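Fudley adds planning service for firms buying their first robot arm

15/11/2020

Fudley, the automation planning company, has launched a paid service for small and medium-sized firms that want to work out what a robot arm will cost them before they place an order. The service, called Pathak, uses computer simulation to test grippers, arms and room layouts, and gives the customer a written budget at the end.

A Pathak study takes 17 working days and costs 3,000 euros. The price covers the building of the simulated room, trials with up to two arms, and a meeting to go through the figures. Extra days are charged at 800 euros each.

"Most of the firms we talk to have a price for the arm and nothing else," said Silvan Koller, head of planning at Fudley. "The gripper, the mounting, the training and the changes to the room come later, often from a different budget. We want those lines on the sheet from the start."

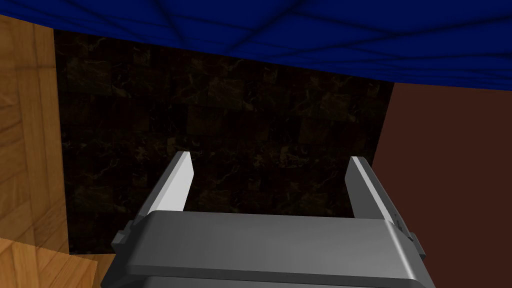

Simulated view from behind a parallel-jaw gripper with its fingers open.

Gripper choice is the first part of each study. Customers send in a list of the items they need handled, with sizes and weights, and Fudley sets these against the opening width and payload of the models on offer. The list can be changed once during the study at no charge.

Wall and floor finishes can be changed between runs, so that a buyer planning to use cameras can look at light and dark backgrounds before paying for lighting.
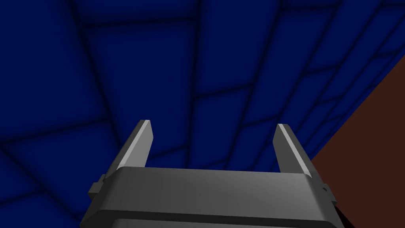 The open gripper against dark blue panels, with a reddish-brown surface to the right.

The second part deals with reach and space. The arms are placed in a model of the customer's own room or, where no drawings exist, in one of the standard rooms Fudley keeps for the purpose. The report states how much floor area the equipment needs and which furniture would have to be moved.

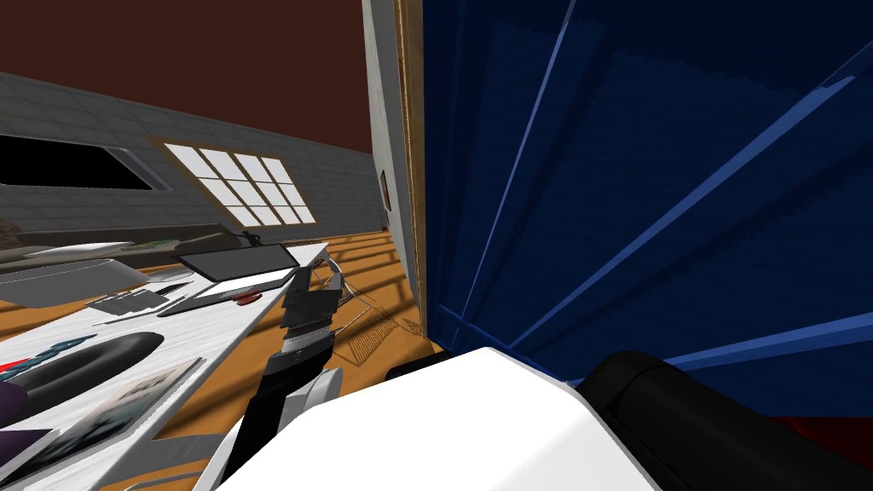 Simulated room with a robot arm reaching towards a marble-patterned desk.

Fudley ran a trial of the service from July with Mesley, a supplier of office and laboratory equipment. Rupert Nägeli, purchasing manager at Mesley, said the study had changed the order in which the company plans to spend.

"We had put two arms in the first year," he said. "We will now buy one, and move the second to the following year's budget. The training costs were higher than I had allowed for."

The final report sets out purchase, installation, training and yearly service costs on separate lines, over three or five years. It does not recommend a supplier. Customers keep the simulation files and may pass them to any installer.

Bookings are open now through Fudley's Wastov office. Studies for firms with more than one site are priced on request.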